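Pundale Gripper Trials: Frequently Asked Questions

Scope
These answers cover the desk-tidying trials run under the Pundale project. They apply to the two grippers compared so far, the Lapointe linkage gripper and the Flenel parallel gripper, and to the Pridero motion controller used with both. Questions about mobile bases are handled on a separate page.

Which tasks are in the trial set?
There are four: pick a single pen from a flat surface, pick a pen from a cluster, place a pen upright in a holder, and move a small item into an open drawer. Each gripper runs the same tasks with the same start poses. The operator may not rearrange the items between attempts unless one has rolled out of reach.

Why use pens and markers?
They are thin, they roll, and their surfaces range from matte to slick. A gripper that handles blocks and cans well can still fail on a pen lying flat, where the fingertips have to come within a few millimeters of the tabletop. Markers are easier to close on and harder to keep aligned.

How many attempts have been logged?
141 with the Lapointe and 81 with the Flenel. The Flenel count is lower on account of a damaged cable connector, replaced in July. Success rates are reported per task and should not be pooled across the two grippers.

Does the linkage gripper need a different approach height?
Yes. On a linkage design the fingertips travel along an arc, so the tips drop or rise as the fingers close. If the approach height is set with the fingers open, the tips may touch the desk before contact with the pen. Set the height at the expected closing width, then add clearance. The parallel gripper keeps its tips at one level and can use a single value.

How should the arm be oriented over a cluster?
Point the fingers straight down and turn the wrist so that the closing direction runs across the barrel of the target pen. If a neighboring pen sits inside the finger opening, shift the grasp point toward the free end. Keep the forearm clear of the monitor when picking near the back of the desk; the wrist housing reaches farther than the simplified collision model suggests. 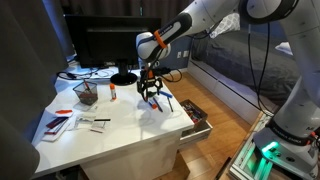
Darlene Lachance wrote in to say that arc compensation should be done in the controller and not by hand. She had been correcting the height for every pen diameter and found that a lookup table of tip height against finger opening removed the need for it. Her table is compatible with Pridero firmware 2 and later. We have adopted the method but still check the value manually after any fingertip change.

Can the fingertips be swapped?
On both models, yes. Rerun the opening calibration and the tool center point routine afterward. Skipping the second step produces a constant offset that is easily mistaken for a camera error.

What grip force is recommended?
Start at the lowest setting that holds a marker during a slow lift. Higher force tends to squeeze round barrels out of the fingers when the contact is off center.

What counts as a failed pick?
A drop before the release pose, contact with the desk that triggers a protective stop, or lifting two items when one was requested. A pen that turns in the grasp but stays held counts as a success and is flagged for the placement task.

Are the logs available?
Joint positions, gripper opening and motor current are available on request. Write to Bogumił Urbańczyk and state which gripper and task you need. Camera streams are not included in the standard package.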